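Gemard picking kit — gallery

Our small team at Drorovach offers the Gemard kit for shops which pack mixed goods by hand today. The kit has a gripper, two bins and the software, and it can be fitted to an arm you already own. On this page we show it at work on our test table.
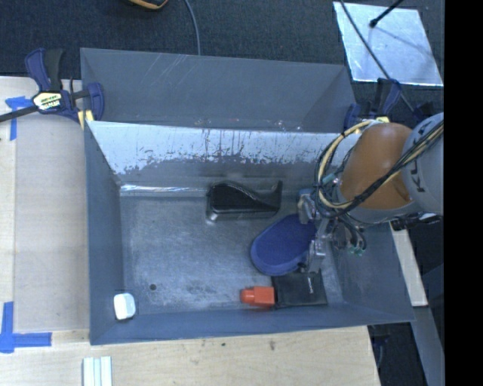
Gemard gripper on a KUKA arm, over the blue oval piece. The black pouch lies close beside it.

Uldis Luik prepares the bins with different items for each test — flat, round and glossy ones. The kit is delivered with 100 test tasks, and Katia Caruso will gladly answer your questions about fitting and price.

Page updated 8 August 2020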